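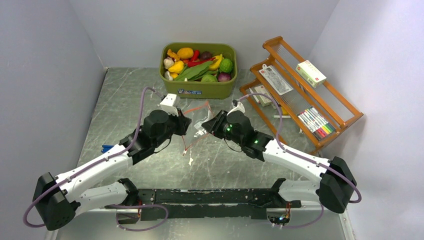
Visit report: Gruvine packing hall, Nomstead

Gruvine packs mixed small-goods orders for Adau and other retailers. The visit lasted 90 minutes and was led by Hatsue Iwasaki, shift planner. The hall handles 1295 orders on a normal day in August, of which 153 go through the automated cells. The rest are packed by hand on the long benches.

Bag handling

Each cell has two arms facing each other across one table. A zip bag is held between both grippers, which keeps the film under tension. Iwasaki rates this as the hardest item in the range. Clear film is difficult for the cameras, and the seal line is the feature the software looks for first.

Effect on staffing

No posts were removed when the cells went in. Bench packers now rotate through cell duty in blocks of 4 hours. The duty consists of restocking, clearing stopped cycles and recording the cause of each stop. Two packers I spoke to liked having less wrist work but found the waiting tiring. One said she missed setting her own pace. Pay is the same for both duties, and the works council has asked for a supplement.

Training was supplied by Melnychuk and covers safe entry, restart and cable checks. Mechanical repair remains with the maintenance team, which the packers consider too slow at night.

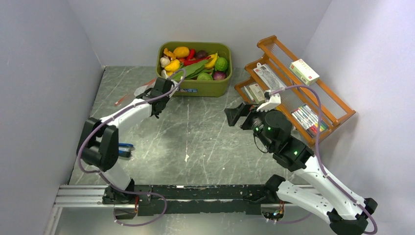
Two-arm cell with green tub and tiered rack, Nomstead.

Stop logs are reviewed at 14:00, at shift change. Packers attend and can ask for the rack layout to be altered. The minutes are pinned up by the canteen door. I asked for stop rates per cell and was told these are not given to visitors.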